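Right, month three of swimming before work at Covonley baths and I have thoughts. Mostly about the 303 bus, which is never on time.

Doors open at 7 but the slow lane is full by ten past. Ivone Nogueira got me into this and she does 8 lengths before I've found a locker that shuts.

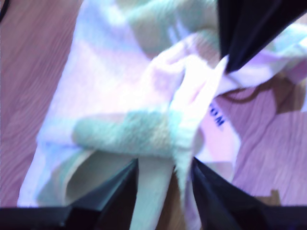
Also the showers! You get one push and then a dribble - I've given up and wash my hair at home now. Does Volness have better ones? Someone told me they redid the changing rooms in May.

Anyway I did 20 lengths without stopping this morning, which for me is massive. Had two crumpets after and regret nothing.

Bus home was late as well, obviously.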